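Lettre de Ploramus, janvier

LE COIN TABLE : débarrasser, trier, essuyer

Vite fait, parce que la lettre part vendredi et que je suis en retard (encore). Vous avez été plusieurs à demander une page sur le rangement de fin de repas. Pas la grande vaisselle, non. Les petites choses qui traînent : verres, mouchoirs, paquets entamés, chiffons. À Bedodgate on fait ça avec un bac, un seul, et ça va très bien.

Le bac donc. Rectangulaire, en plastique, le nôtre est rose, couleur qu'on voit de loin. Il reste sur la table pendant tout le tri. On apporte les choses au bac, jamais l'inverse.

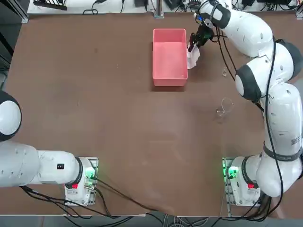 Deuxième point, les papiers et les chiffons. À part. Un mouchoir froissé part à la poubelle, un chiffon va au linge, et on arrête de mélanger les deux svp. Lungile Zwane a retrouvé 9 torchons dans le sac du papier le mois dernier. Neuf ! Elle les a lavés, merci Lungile.

Les paquets souples : refermer tout de suite, bien à plat, en chassant l'air. Si le rabat ne colle plus, une pince à linge suffit. Ne pas les laisser près du bord, un coup de manche et hop.
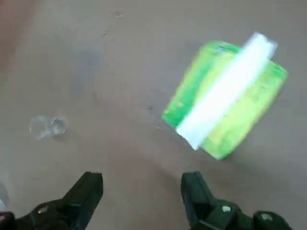

Pour le plastique transparent, passez la main à plat avant d'essuyer. Gobelets, couvercles, bouts d'emballage, sur une table brune ça ne se voit presque pas et ça finit sous l'éponge. Pareil le soir quand la lumière baisse, on croit avoir fini et puis non.

Les verres maintenant. Les grands d'abord, ils basculent plus facilement, les petits à liqueur ensuite. Un par main, pas d'empilage, on en a déja cassé assez. Laissez de l'espace entre eux en attendant la vaiselle.
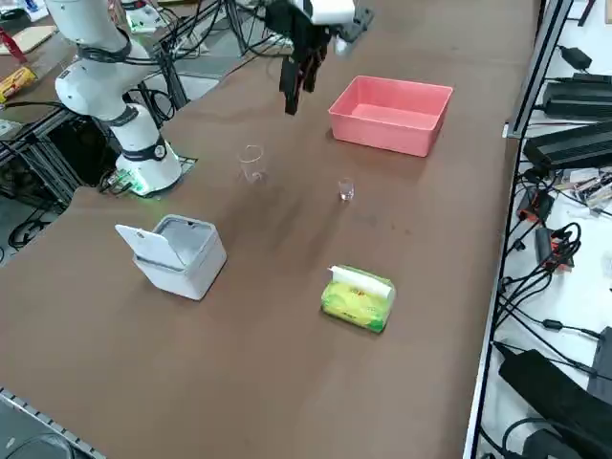
POUR ESSUYER

Chiffon à peine humide, on part du fond et on revient vers soi. Les traces sombres du milieu : insister un peu, savon noir, rincer. Pas de poudre à récurer. Le bac se rince aussi, une fois par semaine, dedans et dessous. Les chiffons Fröhlich sont dans le tiroir du bas, lot de 200, servez-vous.
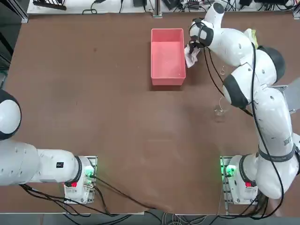
Le bac rose, un chiffon blanc contre le bord.

Questions, trucs à vous, réclamations : poste 491, le matin de préférence. Le mois prochain, les placards.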